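How to refinish a set of old wooden toy blocks

Updated 8 Jun 2026

Quick writeup because three people asked me at the swap table and I kept giving half an answer. So. Old painted blocks, the chunky kind, paint chipped, corners fuzzy, a bit sticky from somebody's basement. You want them clean and smooth and a decent color again. One weekend if you don't rush the drying. Longer if it's humid.

Before you start — old paint. If the blocks are really old, or you have no idea where they came from, get a lead test kit and use it first. Test every color, not just one. Anything comes up positive, stop. Don't sand it. Bag it, wash your hands, call your local health department about what to do with it. Not being dramatic. Sanding is the worst thing you can do to lead paint.

What you need

Sandpaper, fine and medium, plus one sheet of something coarse for the bad ones
Dust mask, a real one
Bucket, dish soap, old toothbrush
Rags, lots
Water based paint that says on the label it's OK for toys
Clear topcoat, same deal, read the label
A soft brush 2 inches wide, nothing fancy
Wire rack or a row of nails poked through cardboard
Trays or bins to keep the sorted ones apart

Step 1. Wash

Warm water, small squirt of soap. Dip, scrub, out. Do NOT soak them. I left a batch in the bucket while I was on the phone with Lenka Vondráček and the grain came up like carpet. Toothbrush for any grooves or letters. Rinse fast, towel off, stand them on end to dry overnight. Not on the radiator, they crack.

Step 2. Sort

Three piles. Good paint, just needs a scuff. Bad paint, needs to go down to wood. Splits and chunks missing, needs filler or the scrap box. Be tough about the third pile. A split that goes across the grain will keep opening up no matter what you put in it.

I also pull out anything small enough to be a choking hazard if the set is going to a house with a baby. Joana Marinho checks hers with a toilet paper tube, if it fits down the tube it's too small. Works fine.

Step 3. Sand

Outside if you can. Mask on. Lay the sandpaper flat on a board, tape the corners, and move the BLOCK across the paper instead of the other way round. Way flatter faces. Go with the grain. Medium first, then fine, then wipe.

Edges — don't sharpen them. A couple of light passes at an angle so they're not pokey. Corners get a little roll with your wrist. You want to be able to drag it along your cheek and not wince.

End grain soaks up paint like crazy so give the ends extra time with the fine paper. It really does make a differnce.

Step 4. Fill

Dents you can leave. Real gouges get wood filler, pushed in with an old card, left a bit proud, sanded flush the next day. If the filler is still cool to touch it's not dry yet. Leave it alone.

Step 5. Wipe, then wipe again

Damp rag, then dry rag. Any dust left behind goes into the paint and you get that gritty feel. I didn't do this on the Fikuscombe set, all 42 blocks, and had to sand every single one back. Two evenings gone.

Step 6. Paint

Thin coats. Thinner than you think. Do five faces, leave the bottom, set it on the nails, come back when its dry and do the last one. Two coats for dark colors, probably three for yellow or anything pale. Light scuff with fine paper between coats, barely touching.

Mixing your own colors? Mix more than you need and keep it in a jar with a lid. You will never match it again. For old-looking sets I like a deep green and a brick kind of red, maybe a bit of plain wood mixed in. Rosalind Esposito does hers all primary colors and they look great too, so whatever you want.
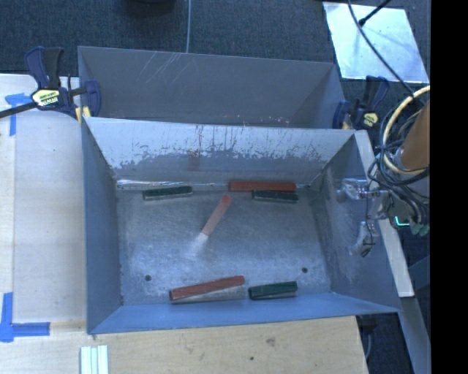
Storing and sorting bins

Green ones and two reddish-brown ones in a metal bin, and the bin's been around a while, scratches and rust stains and all. Old metal is fine for sorting but I wouldn't keep finished blocks in it long term. Rust rubs off on fresh paint, and so does any powdery stuff on the bottom. Line it with a towel or a piece of felt.

Better for keeping: a cloth bag, or a wooden crate with some gaps for air. Plastic tub with a tight lid only after the topcoat has fully cured. Check the can, it can be weeks. Close them up too soon and they stick together. Ask me how I know.

Step 7. Topcoat

Yes it's out of order, I added the bin part later. Two thin coats of clear, same as the paint. Matte shows fewer fingerprints, gloss wipes down easier. No wax if kids are going to stack them, too slippery.

Let them sit till there's no smell at all. Then they can go back in the toy box.

Anežka Brabec asked about stain instead of paint. Haven't tried it on blocks. If you have, leave a note below.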